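Kubo open day at Brestham: frequently asked questions

Last updated after the spring planning meeting. If your question isn't covered, write to the open day desk using the form at the foot of the site.

When is it?

Tuesday 23 May 2023. Doors open at 10 am and we finish at 4 pm. There are sessions at 10.15, 11.30, 1.30 and 2.45. Each one lasts an hour, including time for questions.

Where is it?

Kuler House, Brestham, on the ground floor. Use the street door and not the yard gate, which is kept locked during the day. The 104 bus stops opposite. Parking in the yard is for deliveries only, but there is a public car park behind the library, a five-minute walk away.

What is Kubo?

Kubo is the project that Guritz runs from Kuler House. We are trying to teach robot arms to do small jobs around the house and at work: tidying a table, putting things in a basket, moving an object from one side to the other without knocking over whatever stands in between. Most of the teaching is done by people holding grippers in their hands.

Will I see a robot?

You will see how a robot is taught. The sessions are given over to the hand-held grippers, and that is where most of our working time goes too. At the end of each session we play a short film of an arm repeating a job it learned from recordings. The arm itself is bolted down at our other site and does not travel.

Some visitors in December told us they had expected an arm in the room and were disappointed. We have changed the wording on the booking page to make this clearer.

What is a hand-held gripper?

It is the end part of a robot, with two fingers that open and close, made so that a person can hold it. You pick things up with it in place of your own fingers. The fingers are soft and have a textured surface. A camera on the gripper records what is in front of it, and the computer later works out how the gripper moved and when the fingers closed. 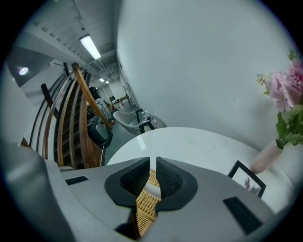 Grown-ups tend to grip too hard at first and move too fast. Hinata Ichikawa, who leads the sessions, will ask you to slow down, probably more than once. Please don't take it personally. A fast movement blurs the recording, and a blurred recording has to be thrown away.

What happens in a session?

Hinata gives a ten-minute introduction. Kipchumba Langat then does one job from start to finish while everyone watches, and shows the same job on a screen as the gripper's camera recorded it. After that the group takes turns. Each visitor gets two goes, or three if the group is small. We finish with the film and questions.

You don't have to take a turn. Plenty of people come just to watch and they are welcome.

What jobs will I be asked to do?

Simple ones. Pick up an object and put it in a basket, take it out again, move it across the table, hand it to a second person who is also holding a gripper. The last of these is harder than it sounds and usually gets a laugh. We choose the jobs on the day, depending on what we are short of in the recordings.

Why do it by hand? Couldn't you drive the robot with a joystick?

We did that for the first year. It works, but it is slow, and everything has to be done wherever the arm happens to be. With a hand-held gripper we can go to an ordinary room and make a recording in the time the job takes. We still use the joystick for checking.

Why is there a vase of flowers on the table?

A lot of people ask this. Flowers are awkward for a camera. The petals overlap, the stems hang at odd angles, and a glass vase is harder to make out than a solid one. A robot that has only been taught with a bare table will do badly in a real home. So we leave ordinary things about, and sometimes move them between recordings. Most of the time the job has nothing to do with the flowers and the gripper simply has to keep clear of them.

What are the black and white squares for?

They are markers. Each has a blocky pattern inside a thick black border, and software can pick it out easily and tell where it is and which way it is tilted. When there is a marker on one gripper and another gripper's camera can see it, we can work out where the two are in relation to each other. Please don't touch the markers or stick anything over them. If one is bent or comes loose, tell Isamu Nakajima, who looks after the equipment.

Why are the pictures from the gripper so curved?

The cameras have very wide lenses. Straight things such as walls, ceilings and stair rails bend a good deal, especially near the edges. The wide view lets the computer see enough of the room to work out where the gripper is. It does look strange the first time, and a few people find the moving film uncomfortable to watch on the large screen. Sit towards the back if you are prone to travel sickness.

Can two people work together?

Yes, and we encourage it. Two people stand at the table, each with a gripper, and agree who moves first. Talking is fine, though we ask the rest of the group to stay quiet so that the pair can hear each other. 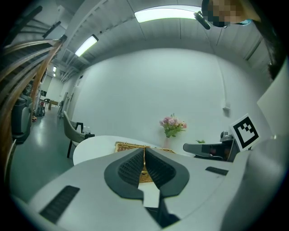 Two hand-held grippers in use at the round table, Kuler House.

How many people are in a session?

We take 16 at most. The limit comes from the room and the number of turns we can fit in, and we can't go over it, even for one extra child.

Do I need to book?

Yes. Booking is free. Use the form and give a first and second choice of time. You will get a reply from Natsumi Yagi within three working days. If you can't come, please tell her, as there was a waiting list last time and several places went unused.

Can I bring children?

Children of eight and over can take a turn with an adult beside them. Younger children may watch. The grippers are made for adult hands, so smaller children will need to use both hands to hold one, and Hinata will show them how. School groups should contact us separately, as we run those on other days.

Is it safe?

The grippers don't move on their own and the fingers close only when you close them. They can pinch, though not hard. Tie back long hair and take off bracelets and anything else that dangles from the wrist. Bags go under the coat rail by the door. Please keep to the side of the room where the session is being held and leave the stairs clear.

Will I be filmed?

The camera on the gripper records whatever is in front of it, and that can include other people. Faces are blurred before any recording is stored or shown outside the building. We don't keep sound from visitor sessions. You will be asked to sign a form when you arrive, and parents or carers sign for children.

If you would like to watch without appearing in a recording, say so at the door. There is seating out of the cameras' view.

Can I have my recording removed?

Yes. Each visitor gets a slip with a number on it. Send us the number within four weeks and Masanobu Chiba will take the recording out. After four weeks it may already have been used to teach the arm, and we can't undo that, but we can still delete the file itself.

What happens to my recordings?

They are checked first. A person looks at each one and marks it as usable or not. Common faults are moving too fast, putting a hand over the lens, and dropping the object halfway. The usable ones go in with the rest. The December open day gave us 531 recordings, and we have 3,230 altogether. Nearly a quarter of the December ones had to be left out, mostly for speed.

So does a dropped object count as a failure?

It depends. If you drop something, pick it up and carry on, we can often use it. A robot needs to learn what to do after a slip as well. If you drop it and stop, or put the gripper down, we leave that one out. Nobody minds either way, and you can have your turn again.

Can I take photographs?

Yes, between turns and without flash. Please ask before photographing other visitors.

Is the building accessible?

The session room is on the ground floor and there is no step at the street door. There is an accessible toilet on the same floor. The round table is a fixed height. If you use a wheelchair or would like to sit for your turn, tell Natsumi when you book and we will put out a lower table as well. Guide dogs and other assistance dogs are welcome.

Is there anything to eat or drink?

There is tea, coffee and water by the entrance. No food or drink near the equipment, please. The bakery two doors down does sandwiches and closes at 3 pm.

I work in robotics. Is it worth my coming?

You may find the introduction slow. Isamu is free between 12.30 and 1.30 to talk about calibration, lenses and finger materials with anyone who wants more detail. Put "technical" in the notes box when you book so he knows how many to expect. We can't lend out grippers or give away drawings on the day.

Will there be another one?

We hope to hold the next in December. Dates go on the news page once the room is confirmed. If you have booked before, you don't need to register again, just use the same email address.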